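Why I cut back on creators and kept one small channel

I used to follow 609 accounts. I know the number because the app shows it at the top of the profile, and one Tuesday in February I sat on the couch and decided it was too many. Most of them were people I had watched once for a recipe or a dance and never looked at again.

I started unfollowing from the bottom of the list. It took most of the evening. The app asks you to confirm each one if the account is private, and it slows down if you go too fast. By the time I went to bed I was down to the ones I recognised by name, and a week later I was down to 17.

The big group accounts were the first to go. I had been following Vinwood, which is a shared house where everybody films everybody else, and I had lost track of who was still living there. People move out and there is a video about it, then a video replying to that video, then a long one with a sponsor in the middle. I didn't dislike any of them. I just couldn't have told you what any of them did apart from live there.

Mahmoudi went too, which I was a bit sorry about. It began as a comedy account with short sketches set at a bus stop, and I thought the early ones were very good. Then it became mostly reactions to other people's sketches. I checked back a few weeks after I unfollowed and it was still reactions.

The one I kept without thinking about it is Rilomska. It had 1443 followers when I found it and it doesn't have a lot more now. The person who runs it never shows their face. It's a voice, usually tired, talking about old variety shows and the singers who used to turn up on them. The episodes go up late, the sound is uneven and there is no theme music. I listen while I'm doing jobs around the house, mostly folding and putting things away. 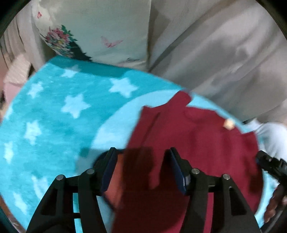
Photo: Wangate

What I like is that the videos end when the topic ends. Some are over in five minutes. There was one on a singer who had a single hit and then went back to teaching, and it finished with the name of the school and that was it. No request to subscribe.

I have wondered whether I'd like the channel less if it got popular. Probably a little. The comments are friendly at the moment and the same people turn up under each video, and someone always corrects the dates. With a bigger crowd that would go.

I've let a few new accounts back in. One repairs accordions and one reviews regional theatre, mostly musicals. I still open the app in the mornings before work but I run out of things to watch by the time the kettle has boiled.

Next month I'm going to do the same with my podcast list, which is worse.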